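**Rorau opens room-simulation service to small robot makers**

Rorau, a software firm with 9 employees, has started to sell access to Skellen, its library of simulated home rooms for testing household robots. Until December it was available only to a closed group of customers. Now any company or school can sign up on the Rorau website and run its own control software in the rooms.

The library has 49 rooms at the start. Most of them are bathrooms, hallways and small kitchens, the places where early testers said their machines had the most trouble. A customer chooses a room, loads a model of the robot and gives it a task, such as finding a spray bottle on top of a toilet tank or going through a doorway. The service then returns a log of every run, together with the views from the simulated cameras. 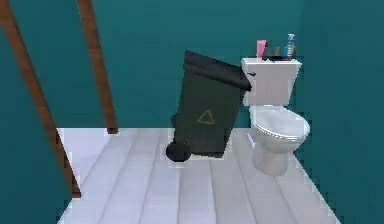

The basic plan costs 70 dollars a month and includes 200 hours of simulation. Additional hours are charged separately, and unused hours don't move to the next month. Schools pay half of the price, but they must renew their registration every year.

Customers can change the wall color, the floor and the position of the larger objects. Small items can be added or removed one by one. According to Rorau, this was the function which testers requested most, as a robot that learns only one arrangement of a shelf often fails when a single bottle is moved.
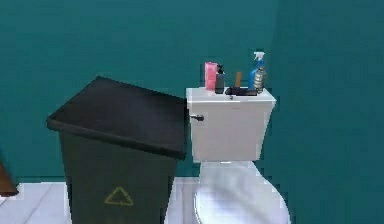
## First users

Suvadix, which develops software for cleaning robots, used the service during the closed period. The company says it reduced the time for preparing a new test from two days to one afternoon. It still repeats every test in a real apartment before a release, and it has no plan to stop doing so.

The Mohammed Workshop, a training center for technicians, uses the rooms in its evening course. Its teachers like that students can work from home, but they complain about the low detail of the graphics. Edges look rough and some surfaces are very plain, and for software which depends on fine texture this can be a real limit.
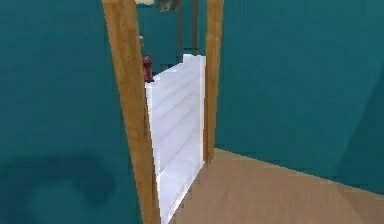

Rorau answers that simple graphics keep the price low and allow the rooms to run on an ordinary office computer. A version with more detailed surfaces is in preparation – the firm gives no date for it – and it will be sold as a separate plan.

Soft materials such as towels and curtains are also missing for the moment. Liquids are not supported at all. New customers can try two of the rooms without payment for 9 days, and a credit card is not needed to register.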